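The Big Brown Table: A Kitchen Props Gallery
Posted May 6, 2024 by Loukia Lazaridis

Welcome to the table! Those of you who followed the Tomis kitchen pages last year will remember how we kept our serving pieces in boxes and pulled out one thing at a time. Now we lay a bunch of them out together and see what looks good next to what, and I love it so much more this way.

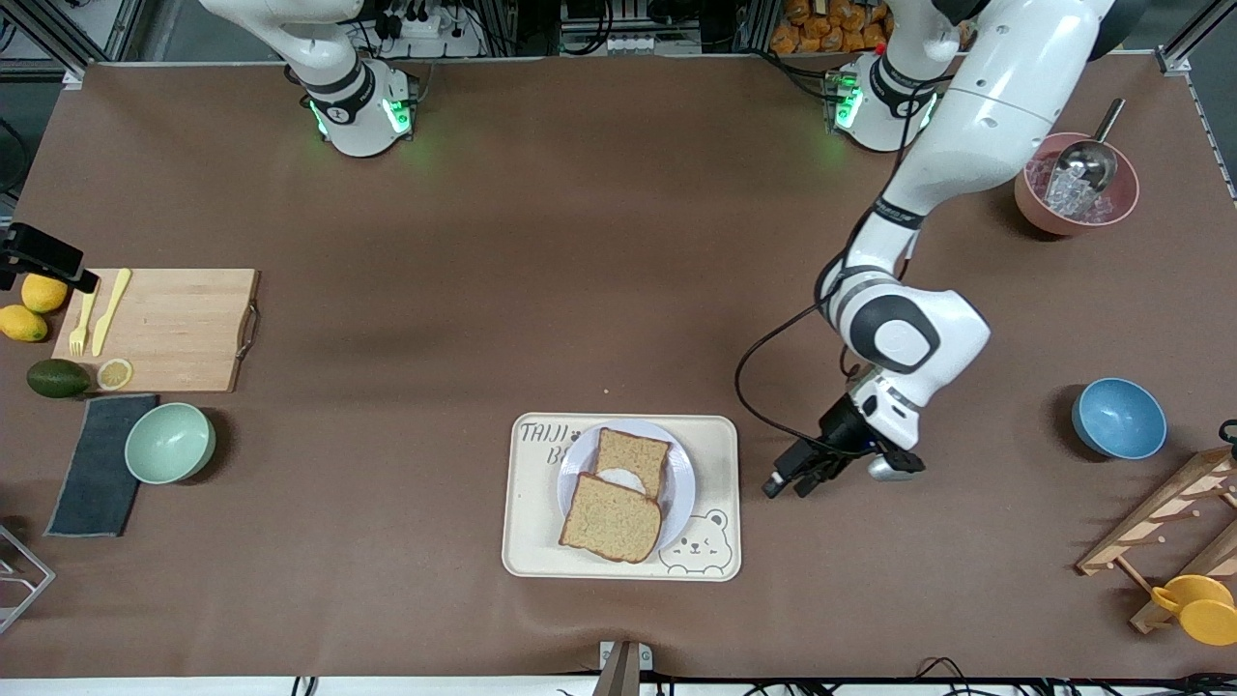
Lemons, an avocado, the pale yellow fork and knife on the light board, and the mint bowl on its blue-grey cloth.

I had one picture ready for today and a whole pile of notes to go with it, so the rest of this page is me going on about each piece (you have been warned).

The cutting board
My favorite thing we own. It's a light wood with a dark metal handle on the side, and it goes with everything. Ramil Galang found it at the Yeoh warehouse sale in November and carried it home on the bus wrapped in his coat. It gets a wipe with mineral oil every couple of months, and that's all the care it has ever asked for.

The yellow fork and knife
I was not sure about these! Pale yellow silverware sounded like something for a kid's picnic when Antonina Fedoruk first brought it up. Then I saw the set laid at a slant on that board, with real lemons close by, and I was completely sold. The color is soft, closer to butter than to the lemons themselves, and that little bit of difference is what makes me happy. Antonina wants the matching spoons next. We are 2 short of a full set and the shop in Flirnov has them on back order.

The mint bowl
Such a good green. Very pale, a touch cool, and it looks lovely sitting partly on the darker cloth. I have used this bowl for olives, for salt, for a scoop of sherbet, and once for 114 loose buttons while I was sorting out my sewing drawer. For the table I like it best empty.

The folded cloth
Dark blue-grey, folded long and laid on the diagonal. I used to spread cloths out flat and square, and Liudmyla Antoniuk talked me out of it. Fold it, angle it, leave it alone. She's right, and I now do this at home for ordinary Tuesday-type suppers too. If you have a dish towel in a deep color, try it tonight!

Lemons and avocado
Two whole lemons plus a cut half, with the pale side up so you get that nice round face. The avocado is a dark green one and it sits right up against the corner of the board. I go back and forth on whether a third fruit color would help. Limes were too close to the avocado when I tried them, and a red apple took over the whole table. Suggestions very welcome.

The metal rack
Over in the corner is the triangular one, silver and white with thin bars. It's the odd piece of the bunch, and several of you have written in to say you like it. So do I! I think a bit of metal keeps all the soft colors from getting too sweet.

The tabletop
Plain brown, and plenty of it. Oluwatosin Wike argued for white and we tried a white sheet over it for an afternoon, but the pale yellow just disappeared. On brown it shows up from across the room.

Coming next
A breakfast layout, with the Zesix mugs if they get here in time, and more cloths. I have 7 of them washed and waiting to be ironed. The Tomis gallery also passed 1,000 visits this spring, so thank you all for looking and for the very strong opinions on napkins. Keep them coming, the comment box is open under every gallery.

Loukia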